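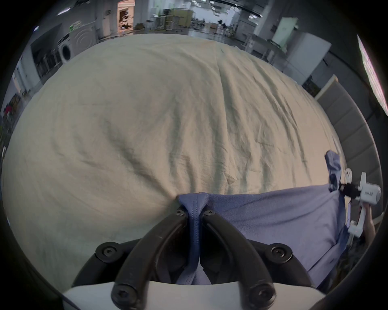
Fig. 1 - Blue knit on a cream cloth: stitched hem near the bottom centre, one corner raised at the right.

Search this site Search Go
129 shares

Household Textiles, Unit 5: Knits, Hems and the Flat Fold
Course notes, Erhan Polat
Clelach Evening Classes, spring term

Welcome back! Last unit was woven cotton (shirts, pillowcases, the dreaded fitted sheet) and a lot of you went home and refolded your entire airing cupboard, which made me very happy. Now we get to knits, and knits are my favourite, so bear with me if these notes run on a bit.

Please bring two garments of your own to the session: one T-shirt that you wear often, and one that you have more or less given up on. The given-up one is usually the more useful of the two.

1. What makes a knit a knit

A woven cloth is two sets of threads crossing at right angles. Pull along either set and very little happens. Pull on the diagonal (the bias) and it gives.

A knit is made of loops, each one pulled through the one before. There's slack built into every single stitch, so the cloth stretches when you tug it and closes up again when you let go. Have a go now with the hem of whatever you're wearing. Pull it sideways, then up and down. On most T-shirts the sideways stretch is far greater. The columns of loops running up the garment are called wales and the rows running across are called courses. You'll see the wales easily with a magnifying glass, like tiny plaits lying side by side.

Three things follow from this that matter for folding.

- A knit lifted by one point stretches at that point. The weight of the whole garment hangs from a handful of loops. A moment does no harm, but a night on a door hook gives you the little "ear" at the shoulder we all recognise.
- Cut edges of plain jersey curl. The sides roll towards the back of the fabric and the top and bottom roll towards the front. The hem is there partly to stop this.
- Knits slump. Put one down carelessly and it settles into whatever shape it fell in, and if you fold on top of that you have folded the slump in as well.

2. Know your edges

Before you fold anything, find the edges. It sounds so obvious! But a T-shirt straight out of a basket has an awful lot of cloth and not many landmarks, and the quickest folders I've watched all do the same thing: they go looking for a stitched line.

The hem is the best of them. It's doubled over, so it is thicker than the body and you can feel it with your eyes shut. It's often a touch stiffer too. Look at Fig. 1, where the stitched line shows up as a darker navy against the lavender-blue of the cloth. On many garments the hem thread is a close match and you have to go by touch.

Other landmarks, in the order I would look for them:

Side seams. Many shirts have them, but some are knitted as a tube and have none at all. If you can't find a side seam after a few seconds, stop looking, you may have a tube.

Neck rib. Stretchy, narrow and round. Good for telling you which end is up, poor for holding, as it stretches out of shape sooner than any other part.

Shoulder seams. Usually taped or stitched over, so they're strong. These are the right place to hold a shirt when you shake it out.

Sleeve hems. Small and easily confused with the neck when the whole thing is in a heap.

Exercise A. Work in pairs. One of you shuts your eyes and is handed a bundled T-shirt. Find the bottom hem, then both shoulder seams, and lay the shirt on the table with the neck away from you. Swap. Then swap shirts with another pair and try again - it's quite different with an unfamiliar one.

3. The surface underneath

I'm often asked whether it matters what you fold on. Yes, it does!

A bare polished table is fast but slippery. The shirt slides away when you smooth it and you end up chasing it. Carpet grips too much and gives you fluff. A bed is the right size and kind to your back if it's high enough, but it's soft, so pressing down to sharpen a fold mostly dents the mattress.

My own choice is a table with a cloth over it. A pale one is lovely for coloured garments, as you can see the outline of the shirt at a glance (the cream under the blue in Fig. 1 does this nicely). Matte is better than shiny.

Now, creases in the bottom cloth. The one in the figure has plenty, including a long one running diagonally. Small soft wrinkles don't worry me. A big ridge does, if it runs under the shirt, because your hand meets it halfway through a smoothing stroke and the knit bunches up there. Pull the cloth taut from two opposite corners before you begin and tuck it under if it will go.

There is one more thing to watch for, and it catches nearly all of us: picking up the bottom cloth along with the garment. Both are soft, both have folds, and fingers can't always tell. Slide a fingertip under the hem first, feel the table cloth pass beneath it, then close your grip.

4. Two points of hold

This is the heart of the unit.

With one hold, a knit hangs, swings and twists. With two holds you have a line between them, and that line can be made straight. Every fold we do starts with a straight line between two hands.

Where should the two hands go? For spreading out, choose two points on the same edge. Hem corner and hem corner is ideal. If you have one hand on the hem and the other on some odd bit of the body, the cloth between them runs off at an angle and goes into a rope. You can see a bit of that at the right of Fig. 1, where the raised corner has gone up as a wrinkled, twisted strip. When you get a strip like this:

a) Keep the first hold where it is.
b) Lower the twisted corner until it rests on the cloth.
c) Let the twist open out, helping it with the flat of your fingers.
d) Take hold again, closer to the stitched line, with a single layer or a clean double.
e) Draw the two holds gently apart until the edge between them just goes straight, and then stop.

Step (e) is the one people overdo. Ayanda Matlala, who takes the Trinport group, has a good phrase for it, "straight, not tight". If the hem starts to ripple like lettuce you've pulled too far. Let it relax and smooth it back with your palm.

How much to pinch: enough to hold the stitching, and no more. A fat handful of cloth feels secure but leaves a bunch of creases fanning out from your grip. A neat pinch across the doubled hem is plenty, and the hem can take it far better than a single layer of jersey can.

5. The flat fold

Once the shirt is face down, neck away from you and smoothed from the middle outwards, the fold itself takes no time at all.

Step 1. Bring the right side in to a line a third of the way across. Hold at the shoulder and the hem so the whole side travels together.
Step 2. Turn the sleeve back on itself so that it lies inside the folded strip.
Step 3. Same on the left.
Step 4. Bring the hem up to just short of the neck. Leave a small gap, a finger's width or so, to make room for the bulk of the rib.
Step 5. Fold once more, in half for a shelf or in thirds for a drawer.

Smooth after each step with a flat hand, going towards the new fold. Please don't press hard. Knits don't take a knife edge and you'll only drive in a crooked one.

If the last fold comes out fatter at one end, undo steps 4 and 5 and check the sleeves. It's almost always a sleeve.

Exercise B. Fold the same shirt 7 times running. Don't rush the first few. Put your folded shirt on top of your neighbour's after each go and compare widths. By the end, most pairs match so well that they can be stacked without straightening, and it is a very satisfying thing to see!

6. Long sleeves, thin knits and the odd ones

Long sleeves: fold the body side in first, then angle the sleeve down so that it runs parallel to the side fold. Never let the cuff poke out past the hem.

Very thin knits: fold two together, one on top of the other, if they're the same size. They support each other.

Heavy jumpers: fewer folds. Two is often enough.

Anything with a big print: print to the inside if it's the tacky, rubbery kind, and don't store it under weight.

7. For next time

Read the care label chapter in the Zusia booklet (copies on the side table, please put them back). Write a half page on your given-up shirt: which edges have stretched, which have held, and how it was stored. Sketches very welcome. If you missed Unit 4, the notes on bias and grain are on the same page as these.

Session starts at 6.30 pm, room 5.

Share this page
Comments (4)

Margo T
The lettuce hem!! I have ruined so many vests like this. Is there any way to get one back once it's gone wavy?

Erhan Polat
Margo, sometimes. Steam it from just above without touching, pat it back into line and leave it flat until it's completely cool. If the stitching itself has stretched you'd need to unpick and re-hem.

cele_knits
Tried exercise A with my two teenagers and they got competitive about it, so all the laundry is done. My youngest can find a hem in a heap faster than I can. What about tube shirts that have twisted in the wash so the front sits off centre - do you fold to the hem or the neck?

Ayanda Matlala
Fold to the neck and shoulders and let the hem fall where it likes. I'll bring a twisted one along to Trinport in March so we can try it both ways.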